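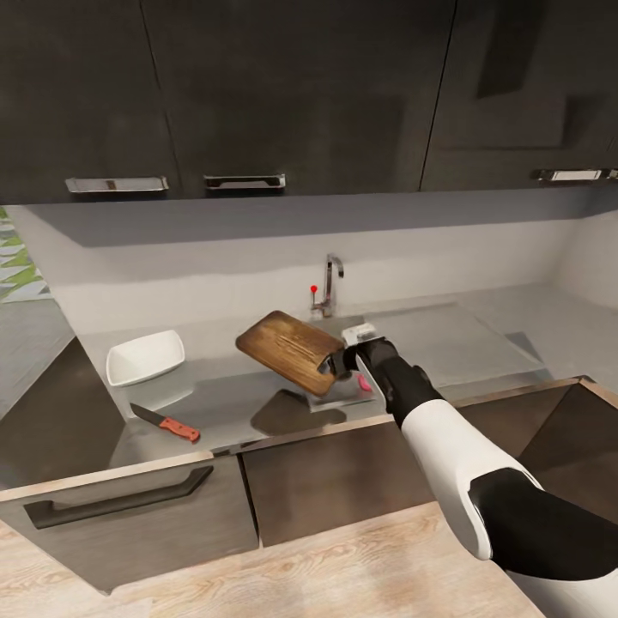

Gholamreza Shahbazi says the wrist will give up long before the grip does. Hold a board by one corner, he says, and all the weight hangs off the far end, and no amount of squeezing helps with that.

Kitchen arm build, simulation first
Posted 30th October by tapwasher

He said that to me at the bench last night, so I've put it at the top, as I expect half of you will say the same.

For anyone who hasn't read the older thread, the build is called Enus. It's an arm for the kitchenette at our shared workshop, the Krishnan, and the job is clearing the worktop and wiping it down. I've been doing the work in Bretari, the simulator, before I let anything move near real crockery. The current task is to pick up the chopping board, lift it clear of the worktop and set it down on its long edge against the back wall.

The settings I'm using now:

Board mass 1.4 kg, friction on the finger pads 0.8, physics step 2 ms. Grip force is capped at 20 N. The arm gets 14 seconds from first contact to letting go. If the board touches the tap at any point the run counts as a fail.

I've done 179 runs with the board in slightly different starting positions. Most of the fails are the board turning in the fingers on the way up. The next most common is clipping the tap. I would like opinions on the first one.

---

oakandglue wrote:

Grab it in the middle of the long side. I don't see why you would take it by a corner at all. Any person picking up a board with one hand goes for the middle of an edge.

---

tapwasher wrote:

I did try that. The fingers have to get under the edge first and the board lies flat, so they push it along the worktop until it reaches something. At a corner I can tip it a little and get a finger under. It's the only grasp that starts reliably.

---

m_pellow wrote:

A person drags it over the front edge of the worktop until it overhangs, then takes hold. Have it do that. Two steps, both easy. Push down on top with closed fingers, pull towards you, stop when a third of it is hanging out, then grasp from the front.

---

oakandglue wrote:

+1 to the drag. Also your friction is too kind. 0.8 for rubber on an oiled board is wishful. Ours at home has been oiled so many times it goes through your hands like soap. Try 0.4 and see what your pass rate looks like.

---

tapwasher wrote:

Tried 0.4 over lunch. Nearly everything fails. Tried 0.6 and it's poor but usable. I'll leave it at 0.6 for now and call that a dry board.

The drag is a good idea but there's a knife on the worktop in this layout, out towards the front, and I don't want the board sweeping it onto the floor. I could move the knife first. That makes it a longer task and I was hoping to keep this one short.

---

halfinchbolt wrote:

Why is there a knife in it at all? Take the knife out. Get the board working on a bare worktop, then add things back one at a time. You've got a bowl, a knife and bits by the tap all in there on the first task and you're trying to work out which of them is causing trouble.

---

tapwasher wrote:

None of them are causing the board to turn in the fingers though. They only matter for the path. And the real kitchenette is never bare, so I'd be tuning for a worktop we don't have.

---

halfinchbolt wrote:

You tune for the bare one so you know the grasp is sound. I don't agree that the clutter is harmless. If your planner is bending the path to keep clear of the bowl, the wrist ends up at an odd angle and the board has more leverage on the fingers. Have you plotted wrist torque against path length?

---

tapwasher wrote:

No. Will do it tonight.

---

m_pellow wrote:

What fingers are you using, and are they the same ones you've bought? I ask as I had a pair of the Fokasell parallel jaws and the pads were narrower than the model I'd been using. Everything I'd learned about gripping flat things had to be done again.

---

tapwasher wrote:

Not bought yet. The model has plain flat pads. I was going to cast my own in silicone, wider at the tip. Good point about measuring them before going any further.

---

tapwasher wrote:

Torque plot done. halfinchbolt was partly right. The long way round past the bowl does give a worse wrist angle, and those runs fail more often. But the short paths fail as well, just later in the lift. So it is mainly the corner grasp, as Gholamreza said in the first place.

What helped most was lifting less. I'd been raising the whole board before turning it. Now it keeps the far end low, swings round, and only lifts properly once it's past the tap. I've also slowed the first part of the lift by half. There's still time to spare.

Next job is m_pellow's drag, with the knife moved out of the way first. I'll do it as a separate task so I can compare.

---

halfinchbolt wrote:

Fine, but please do one set with the bare worktop for comparison. It costs you an evening.

---

oakandglue wrote:

And one at 0.4. I'm not letting that go.

---

This site uses cookies to remember your login and to count visits. By continuing to read you accept this. Manage cookie settings.

Reader comments

pipwren
Would a slight bevel on the underside of the real board not solve the whole thing? Five minutes with a router and the fingers can get under any edge you like.

tapwasher
It might. It's the workshop's board and I'd have to ask. I also want it to cope if somebody brings in a different one.

gradely
What are you using for the board's centre of mass? The default in my copy of Bretari put it at the corner of the mesh and I lost most of February to that. Check it before you change anything else.

tapwasher
Checked, it's in the middle. The tap was wrong though, its collision shape was a solid block up to the top of the spout. Some of my tap fails will have been the board passing through the gap under the curve. Rerunning those now.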